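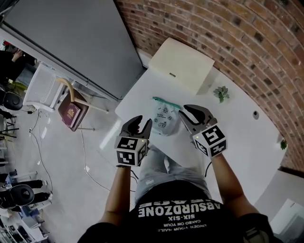 Flor Grajales told me that she would prefer to be asked for ten pounds once a year than for eleven pence every evening. She said it at the till of the Brotosau shop in Hilldale, with a cucumber and a packet of rice already in her bag, and she said it kindly, to me and not to the boy at the till. Then she pressed the green button and gave the eleven pence.

I had come to Hilldale to write about that button. You probably know it, or one of its cousins. You put your card near the machine, and before it accepts the card it asks if you would like to round up your shopping to the next pound, and the difference goes to a charity. In some shops it asks you for a fixed sum. In others you choose the sum yourself, and this takes so long that the people behind you begin to breathe loudly.

I am a person who always says yes. For years I believed this was because I am generous. In the country where I grew up we had a tin box near the cash desk, with a picture of a lifeboat on it, and my father put in his small coins without looking at it, still talking to the baker. I thought the green button was the same thing in a modern form. Now I am less sure, and I have spent a good part of the autumn trying to understand why.

Hilldale is a suitable place to try. It is a small town with one long street, and the Brotosau shop is in the middle of it, between a bank that has become a café and a café that has become a place for repairing telephones. The shop began to ask for the rounding in spring. The money does not go to a large national charity. It goes to the Mosquera Kitchen, which cooks a hot supper in the old school building four evenings in the week, for anybody who comes in. Mosquera is the name of the street, not of a person, although people often write letters to Mr Mosquera and thank him.

In its first three months the button brought the Kitchen £1,823. I saw the number on a sheet of paper taped beside the bread, written with a thick pen. It is a strange number to look at. Not one person in the town decided to give £1,823. It was made from four pence, and thirty-one pence, and ninety-nine pence from somebody who was perhaps not paying attention.

At the Kitchen they were glad of it, naturally. The cook, a tall woman with a bad shoulder, showed me what it had bought. There was a second-hand freezer, and a great quantity of tinned tomatoes, and a repair to the extractor above the cooker, about which she spoke for a long time. Before the repair they had to open the windows, and when they opened the windows the people sitting on that side kept their coats on. She told me that a grant would never pay for an extractor repair. Grants like to pay for something new, with a name, and they like to be thanked with a report. The money from the button came into the account on the first day of the month and asked no questions.

I have heard the same from other small charities since. They call it "unrestricted" money, a word I had to look up, and they say it in the way other people say "butter". It may be used for the electricity bill. If you give twenty pounds for blankets, it must become blankets, even if by then there are enough blankets and no light in the cupboard where they are kept.

So the button does good, and I want this to be clear before I write about my doubts.

My first doubt is about the asking. Flor put it to me better while we walked up the long street with her bag. When the tin box stood by the baker's cash desk, it did not speak. You could give on a good day and on a bad day you could fail to see it, and it did not know the difference. The button must have an answer. If you say no, you say it with your finger, in front of the boy, who is perhaps your neighbour's son, and in front of the queue. She counts her money at the end of the month, and in the last week she has sometimes pressed no and then felt her face become warm. For eleven pence! She laughed at this, but she also told me that a friend of hers now goes to a different shop in that last week, a longer walk, up the hill.

I asked in the shop if I could stand near the tills for a while, and they let me, beside the newspapers. I stayed nearly 40 minutes at the hour when people come from work. Most of them pressed the button very fast, yes or no, and I do not think they could have told me afterwards which one. A man in a painter's jacket asked the boy what the Mosquera was. The boy explained it well, with the days and the opening time, and the man said that he might go there himself, and I could not tell if it was a joke. An old gentleman refused loudly, and explained to us all that he gave already by standing order. We had not asked him. But I understood him, because the machine had asked him, and it had not left a place for his answer.

My second doubt is about who receives the thanks. On the wall outside the shop there is a poster which says that Brotosau is proud to support the Mosquera Kitchen. It is true in one sense. The shop has paid for the software, a system called Jukum, and it takes nothing from the pennies. I was shown the monthly statement from Jukum and the amount collected and the amount passed on were the same. Still, if you read the poster quickly, you would believe that the shop had given the money. The manager was honest with me about this. He said the poster was made before the button, at a time when the shop gave the Kitchen its bread at closing time, and nobody had thought of changing the words. They still give the bread. He wrote something on his hand while we talked, so perhaps there is a new poster by now.

The third doubt is the one that occupies me most, and it concerns what the small gift does to the larger one. When I came home from my first visit I looked through my own bank papers for last year. I had pressed yes, in different shops, 126 times. I could find them only because one of the shops prints it on the receipt and I am a person who keeps receipts in a shoebox. Together they made £59. That is a decent sum. But in the same year I had let my old monthly gift to a hospice come to an end, when my card expired, and I had not renewed it. I remember the letter from them. I remember that I put it on the refrigerator and felt no pressure at all, as I had the impression that I was giving all the time. Every day, almost! The impression was correct, and it was also the problem.

I cannot prove that this happens to other people. I asked the treasurer of the Kitchen if their regular givers had gone down after the spring, and she looked, and they had lost two and won three, and one of the two had moved to Portugal. So in Hilldale, at least, my theory has no support. The cook believes the opposite of what I believe. She thinks that people who had never heard of the Kitchen now see the name each time they buy milk, and that some of them come through the door later with a bag of onions. She could name two. One of them now washes up.

There are also the practical questions, and here I can be more useful. If you are asked to round up, you may want to know which charity it is, and the screen should tell you its full name. "Good causes" is not a name. You may ask at the customer desk when the money is passed on, and whether any part is kept for costs. Somebody ought to be able to tell you, maybe not the boy at the till but somebody behind him. If you pay tax in this country, you should also know that money given in this way does not usually have Gift Aid added to it, as the charity has no declaration from you. The same £59, if I had given it directly and signed the form, would have been worth a quarter more to them. This annoyed me more than I expected, and I told it to several people who had not asked.

It is possible, of course, to do both. You can press the button and have a standing order too, like the loud gentleman. You can also press no, every time, with a calm face, and give in December or on your mother's birthday or whenever you have decided. I have tried pressing no. I did it for two weeks as an experiment, and I was surprised by how much courage it needed on the first evening and how little on the fourth.

Before I left Hilldale I ate supper at the Kitchen. There was a bean stew and a rice pudding with too much nutmeg, in my opinion, though at my table we did not agree about this. The extractor was running. It makes a sound like a lorry waiting in the street, and you must lean forward to hear the person opposite you. Flor was there as well, to my surprise. She comes to peel potatoes when her shift allows it and she had not mentioned it once in the whole length of the street. I asked her whether this did not give her the right to refuse the eleven pence. She thought about it and said that the machine did not know about the potatoes, and passed me the bread.

I renewed the hospice on the train home. The form asked me for an amount, and offered me three, and then an empty box for a different one, and I needed two stations to fill it in.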